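The Open Day

The bus to Lovorstead was late, so Godelieve Martens walked the last part, and her shoes were full of small stones when she came to the gate of Wuyts.

She had worked there for a long time, before the new hall. A young man at the door gave her a badge with the number 135 and asked if she knew the way. She said yes, but she did not. The wall where her desk used to be was gone.

In the first room they showed the old Rota machine, which she knew well. It still made its small cough before it started. She stood beside it longer than the other visitors and wanted to put her hand on the cover, but there was a rope.

The second room was for Laton, the new program. Chairs stood in rows before a big screen. A woman explained that the two arms lived only inside the computer, in a house that was also made there, and that they learned their work in this house before any metal was moved. A child asked if the arms were sleeping at night. The woman said no, they had no night.

Then she started it, and everybody became quiet.
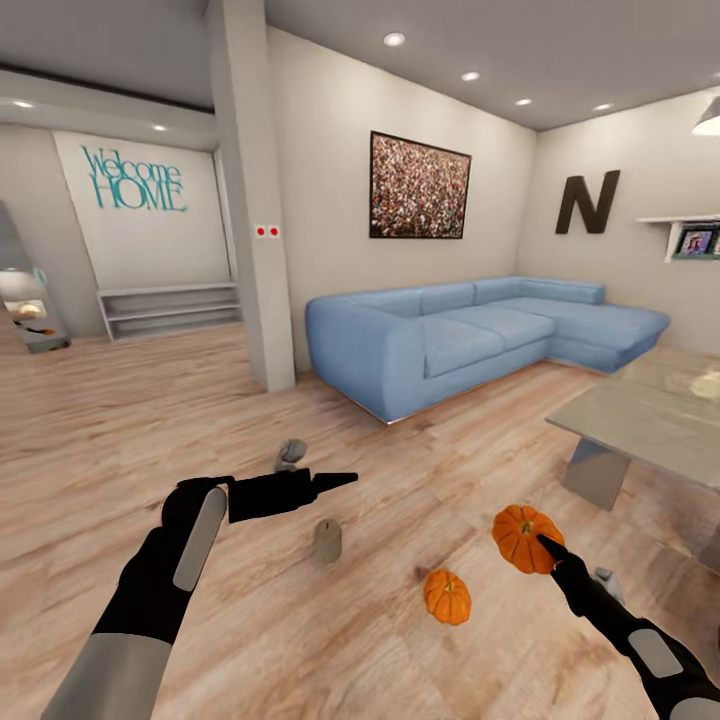
Godelieve leaned to the man on her left and whispered that it was strange to see a pumpkin held over a floor where no person had ever walked. He thought about this for a while and answered that his own floor was not much different, as his children came only in May, and that he would gladly take two such arms if they could also play cards.

She laughed too loudly, and the woman at the screen looked up and smiled at them.

Afterwards there was coffee. He carried both cups, slowly, watching the edges, and she kept a chair free for him with her coat.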